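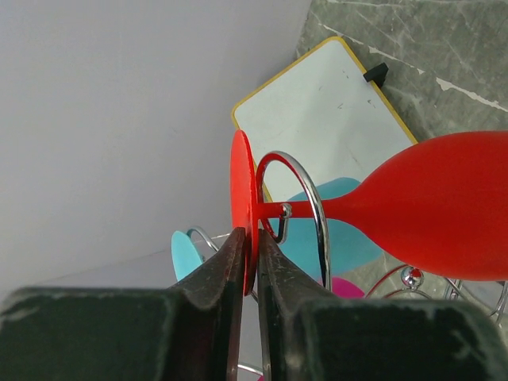

In Praise of the Slow Hand

I have spent a good part of my working life teaching people to do things with their hands, first in a pottery studio and later in the back rooms of a catering supply business, and so when I was asked to come along to Dadunholm and help teach a robot to handle stemware, I said yes before I had worked out what I was agreeing to. I pictured a lot of typing, I suppose. What I got was a chair, a pair of controllers, a screen showing me what the gripper could see, and a tray of plastic wine glasses in colours you'd expect at a children's birthday party.

My argument here is a simple one, though it will take me a while to get round to it (my family will tell you this is usual). I think we are in too much of a hurry when we show machines how to do things. We count the demonstrations and we celebrate the count, and we pay very little attention to the manner of the person giving them.

Take the wine glass rack. If you have ever hung glasses from one of those wire affairs you'll know that the trick is all in the stem. You bring the glass in by its foot, you let the stem find the hook, and then you wait a moment before letting go. Every waiter I ever trained rushed that last part in the first week, and I would stand beside them and say, just let it settle, dear. Working by remote control I caught myself rushing it too! I had 25 runs to get through before lunch and my thumb wanted to be on to the next one. The robot learns from whatever I give it, of course, so if I am hasty it will be hasty, and there will be no one beside it to say let it settle.

The team I worked with at Dadunholm call their project Elix, and they were lovely to me, and patient, and they gave me a proper cup of tea. By the time I left, their tally stood at 2664 demonstrations, of which 376 were mine. I was proud of that number for the whole drive home. Then I lay awake thinking about how many of those 376 I would have been happy to show an apprentice, and the figure got a good deal smaller.
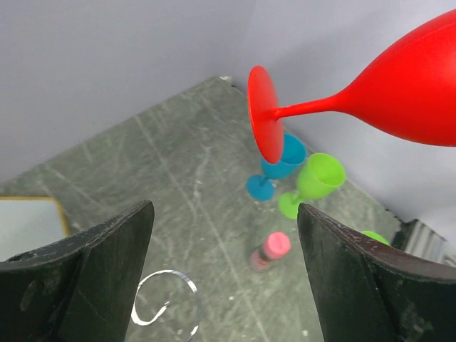
The red glass in mid-air above the floor, with the blue and green ones still on their sides.

There's a habit I learned at the wheel that I wish more people at the controls would pick up. Before you touch the clay you look at it, and you decide what you're going to do. Stemware wants the same courtesy. With a few glasses lying this way and that and a little bottle in among them, there are several sensible ways to begin and a great many silly ones, and a learner of any sort deserves to see the choice made calmly. If I dither over the green one, change my mind, and lurch across to the blue, all of that dithering goes into the record as well.

I know the reply to this, as I heard it at some length over sandwiches from a young engineer who had come across from Teston. Variety is good, he said, and a machine needs to see fumbles and recoveries or it will be helpless the first time something slips. I think he's quite right, and I'd go further and say a well-handled fumble is one of the best things you can show anybody. But a recovery is a skill too, and it looks quite different from plain carelessness. You notice the glass has gone crooked, you stop, you ease it back. I would gladly sit and record a whole afternoon of those.

What I'd like to see is an extra hour set aside at the start of every session for practice that isn't kept. Let people get the feel of the lag and the grip. Let them drop a few. The Stankevičius workshop, where I learned to throw, never put a student's first pots in the kiln, and we were all better potters for it.

I'm going back in November, and I've asked for fewer runs and a longer morning.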